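Can a Machine Tidy Up After Us Yet? A Talk With Olanrewaju Sani
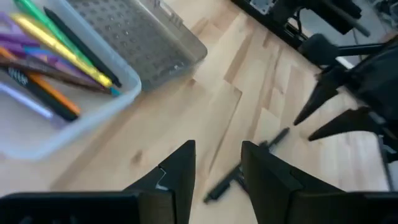 Olanrewaju Sani has spent four years trying to get machines to put things away, and he doesn't oversell it. "If you want your desk cleared tonight, do it yourself," he says. "You'll be finished before the arm has made up its mind about the first pen."

Sani runs the home chores group at Calivine, where 11 people work on sorting, folding and wiping. Before that he was at Skisov, a parts supplier, setting up pick stations on the shop floor. The two jobs have less in common than he expected.

"On a line, the part comes to you the same way every time," he says. "In a house, somebody dumped the markers in a bin and left. They touch each other. One rolls when you pull the other."

Pens and markers are a good test, in his view, for a dull reason: they are thin, they are close together and they come in different finishes. A shiny barrel throws light back at the camera. A clear bin is worse. "The software sees the floor through the plastic and has to work out where the wall is. People do that without thinking. We spent most of October on it."

I asked what two arms can do that one can't. Sani said the second arm is mostly there to hold things still, or to take an object that the first has picked up at a bad angle. It also doubles the ways to get in trouble — the arms have to stay clear of each other, and planning for that costs time.

Brayden Chan, who handles testing for the group, is a little more hopeful. He thinks simple sorting from one container to another will be good enough to sell within a few years, at least to offices and schools. "Homes come last," Chan says. "Homes have stairs and dogs and socks."

What about dropped items? Chan says the arm usually knows that it has lost its grip. Finding the thing again is the hard part, especially when a finger is in the way of the view. "So it backs off and looks. That's slow, but I'd take slow over guessing."

Neither man has a robot at home. Sani has a dishwasher, which he counts. "It does one chore and I load it," he says. "For now that's the deal you get with most of these machines."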